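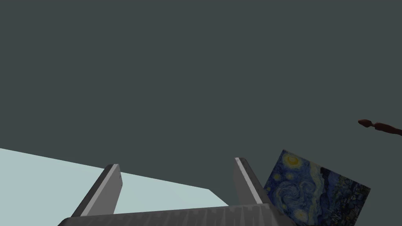 # Prestbridge Missing Persons Alert app, used for a winter

The county started pushing this app on us in April, with a flyer in every water bill. The idea is simple enough. You put in your ZIP code, you pick how far out you want to hear about things, and when the sheriff's office opens a missing person case your phone buzzes with a name, an age, a photo and the place the person was last seen. It's free. I've had it on my phone ever since and I still can't tell you whether it's worth the space.

I should say where I'm coming from. I covered the police beat in Lasville for a long time, and I've seen plenty of public safety gadgets launched with a podium and a ribbon and then left to rot. So I went in doubtful.

**Setup**

Easy, I'll give them that. Name optional, phone number not optional. There's a page of terms that says your location "may be used to improve response." I wrote to ask what that means and who keeps it. I got a form reply with a link to the same page of terms.

The radius slider goes up to 32 miles. I'd leave it well below that unless you want to hear about every teenager who missed curfew two towns over.

**The alerts**

In all this time I got alerts for plenty of cases and a closing notice for far fewer. That's my biggest complaint. You get the alarm, you look at the face, you keep an eye out at the gas station, and then silence. Did the kid come home? Is somebody still out there? You have to go dig on the sheriff's website, and half the time it isn't there either.

Arnulfo Agudelo, the department's spokesman, told a town meeting that most of these cases end with the person walking back in the door. I believe him. Then why not send that message too? He said families sometimes ask for privacy once it's over. Fair, but "this case is closed, thank you" gives away nothing.

Timing is the other problem. One Tuesday I got an alert at 6:40 in the evening for a man last seen before breakfast. My neighbor Yến Lương, same street, same settings, got hers the next morning. We compared phones on her porch. Same app version, too.

**The map**

The map is slow and the pins are too big. If two cases are close together you can only tap the top one, unless you zoom in so far that you lose the street names. The "last seen" pin also seems to default to the middle of town when there's no exact address. I know this because three cases in a row were last seen in the fountain outside the Nwachukwu Building.

**The tip button**

Now this part is decent. You tap it, type what you saw, attach a picture if you've got one, and you get a case number back right away. I used it once, for a woman at a bus shelter who looked a lot like one of the alerts. A deputy called me inside the hour and was polite about it. Wrong woman, as he later told me, but somebody had gone to look. Compare that with the old tip line, where I've sat on hold long enough to cook dinner.

**What it costs**

Nothing to you, up front. The county pays a company called Trurkska $2,255 a month to run it, according to the contract, which took me two records requests to get. The same contract lists 1,228 sign-ups at the end of the pilot. For a county this size that's thin, and the press release called it "strong early adoption." I'd like to see how many of those people still have notifications turned on. The county says it doesn't track that.

I'd also like to see a single case where they can say an alert led to somebody being found. I asked. Agudelo said they had "several," and that he'd get back to me with details - he hasn't yet.

**Should you get it?**

If you have kids in school or an older parent who wanders, probably yes, for the tip button alone. Set the radius small, give it your location only while the app is open, and don't count on it to be quick. If something is wrong, call 911 first.

I'm keeping it through the summer. Two and a half stars, and I'd go to three and a half the day they start sending closing notices.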